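We use cookies to remember your reading settings. Accept | Manage

3.2 Rolls, pockets and straps

I'll admit I came to tool rolls late – I'm a drawer person. But of the 441 storage items in the Vurthorpe survey, 108 were fabric rolls, and I got curious about why people bother with them. A roll only makes sense once it's open, so that's how we looked at all of ours (Figure 4).
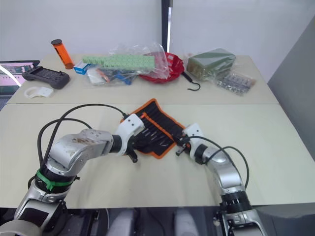 Page last changed: August, 14:20

Figure 4. A black tool roll with orange trim, laid open on the table, slim tools in the pockets.

What I like about this one is the border! Orange on black is easy to spot on a crowded bench, and our Bamurari group brought it up again and again (17 of them, all hobby repairers). The strap got a cooler welcome. It runs diagonally over the pockets in Figure 4, and people in the group argued happily about whether a strap like that should be tucked in before rolling or left for last. Dukier treats straps as decoration – I think that's too quick, and I come back to it in Section 4.

Contact the editors | © Xue Papers | Back to top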